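October 2022, fabric abrasion and seam slippage, upholstery lot from Fletamach

Continuing from the May entry. Same loom supplier, new finishing batch. Codico wants a yes/no on whether the gray weave can go on the bench seats without a backing. I don't have a yes/no yet.

**Conditioning**

Swatches hung overnight in the cabinet. Cut list as before, warp and weft kept in separate envelopes. Wilmer marked the warp direction with a chalk stroke on the back, which rubs off when the swatch is handled. Use thread tacks from now on. One weft swatch had lost its mark and I identified it by pulling a yarn from the edge: warp yarns on this cloth are the tighter twist.

Fabric weight is unchanged from the May batch within what our scale can resolve. Thickness gauge reads slightly lower. My guess is heavier calendering at the finisher, but the paperwork says only "standard finish" and Fletamach has not answered the question I sent.

**Abrasion**

Ran the rub tester with 4 heads, wool abradant, standard weights. Replaced the felts first. The old felts were glazed on one side and I don't trust the last set of numbers taken with them (the olive cloth, not this one). Those should be repeated when there is time.

Stopping point is two broken yarns, fully separated, not just fuzzed. Yurani and I disagreed on this in May, so to be clear for whoever reads the sheet: a yarn with a few filaments still bridging is not broken. Check under the stereo loupe with side light. Overhead light hides it.

Results in words, numbers are on the sheet:

- Heads 1 and 3: pilling early, then the pills wear off and the surface looks better than it did halfway through. No breaks at the end of the run.
- Head 2: one break near the rim of the specimen. Position suggests clamping, not wear. Specimen excluded, rerun pending.
- Head 4: no breaks, noticeable shade change compared with the unrubbed control.

The shade change matters more to Codico than the breaks do. Gray scale rating was done by two people independently and we came out half a step apart. I have entered both values. Do not average them.

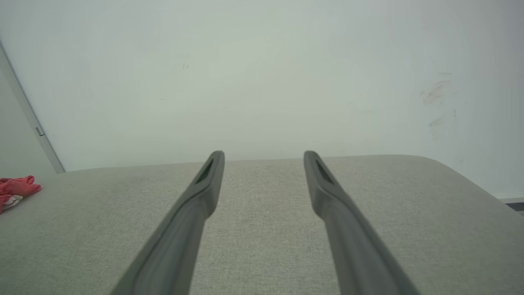

Seam slippage was run on the tensile frame with the jaw faces swapped to the rubber-lined set. The plain steel faces cut into the cloth near the jaw line and the first pull failed there instead of at the seam. Discarded.

Seam made on the shop machine, lockstitch, 14 needle, polyester core thread, tension left where it was. I checked the bobbin side for loops before cutting the specimens. Seam allowance as on the drawing. Pull rate as in the written method.

Warp-way specimens are fine. The seam opens gradually and the opening is still under the limit at the target load. Weft-way specimens open sooner, and the curve has a knee in it that the May batch did not show. The yarns slide as a group, then stop, then slide again. If the finish has changed, this is where I would expect to see it: smoother yarn surface, less friction at the crossings, easier slippage. It would also agree with the lower thickness. Two observations that fit a story do not prove it.

Wilmer suggests washing a set of specimens to strip the finish and pulling them again. Agreed, with the reservation that washing will also relax the weave, so a change in slippage would have two possible causes. We can separate them partly by counting yarns per unit width before and after. Added to the list.

**Backing**

Tried one piece with the Inga iron-on backing, pressed on the flat press. The bond looks even. Corners peel if picked with a fingernail, but peel strength has not been measured and I would not quote anything to the customer from a fingernail. Slippage with backing: knee disappears, curve is close to the warp-way result. Single specimen.

Backing adds stiffness. On the seat corners it may crease at the fold. Umetthorpe has the corner former and I have asked to borrow it.

**Open items**

- Rerun head 2, new specimen, torque the clamp ring evenly.
- Washed vs. unwashed, weft-way, with yarn counts.
- At least a full set with backing before anything goes to Codico.
- Ask Fletamach again about the finish. Ask for the calender settings specifically.
- Redo olive cloth abrasion with the new felts.
- Yurani to check the load cell zero. It drifted a little between the first and last pull. Too small to alter the ranking, but it should be written down.

Leftover cloth is rolled, face in, on the lower rack. Do not fold it, the crease stays.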